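### 3.2 Collection of Hand-Guided Demonstrations

Demonstrations for the Jutenar task set were recorded without a robot present. The operator holds one gripper in each hand and carries out the task directly, and the motion of the two tools is later mapped to the arms used in the evaluation (Section 4). This choice follows from the pilot study, in which remote control of the same arms gave slow and halting motion on tasks involving thin or flexible objects. Operators in the pilot also reported that they could not judge depth well enough to place a narrow stem into an opening.

The tabletop tasks were grouped into 8 families. The family discussed in this section is stem placement, in which a slender decorative item is held near its upper end and lowered into a mug. The grasp is far from the point of contact, so that a small turn of the wrist produces a large movement at the lower end. Operators were told to approach from above and to keep the free gripper away from the mug unless the task sheet called for both hands.
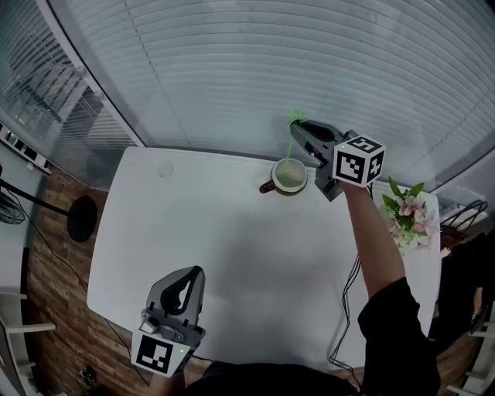
### 3.3 Tool Tracking and Views

Each gripper carries a cube with printed square markers on its faces. Marker detections are used to recover the position and orientation of the tool, and the estimates from different faces are merged before smoothing. When an arm or an object hides one face, tracking continues as long as another face remains readable. Segments in which no face could be read for longer than 64 consecutive images were removed from the training set.

Two kinds of view are stored. The head view shows the table and the objects much as the operator sees them, and it is the main source for labeling the stages of the task. The gripper view is taken from the tool itself and has a much wider angle. It supplies the close-range information on which the final part of a placement depends, but it also records a large part of the room, including the operator and any other person nearby. Faces were therefore masked before the recordings were passed to the labeling team at Dullbridge. The housing of the gripper takes up a fixed portion of this view and was left in place during training; cropping it out was tested and gave no clear benefit. 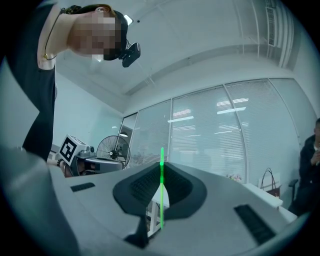 **Figure 3.** View from a hand-held gripper during a collection session. The operator's other gripper, with its marker cube, is visible at left.

### 3.4 Filtering and Resulting Data

A target of 2,000 demonstrations was set for the stem placement family. After filtering, 1,363 were retained. The most common ground for removal was loss of tracking during the approach, followed by demonstrations in which the operator changed the grasp partway through. Regrasping is a valid way to complete the task, but it was excluded from this release so that all retained demonstrations share the same order of stages.

Each retained demonstration was divided into reach, grasp, transfer, insertion and release. Boundaries were proposed automatically from finger opening and tool speed using the Drular toolkit, then checked by a human labeler. Disagreements were concentrated at the boundary between transfer and insertion, where the tool often slows before the stem has entered the mug. The Subramaniam rule was adopted for these cases: insertion begins at the first image in which the lower end of the item is below the rim. Where the rim was hidden in the head view, the labeler used the gripper view to make the decision.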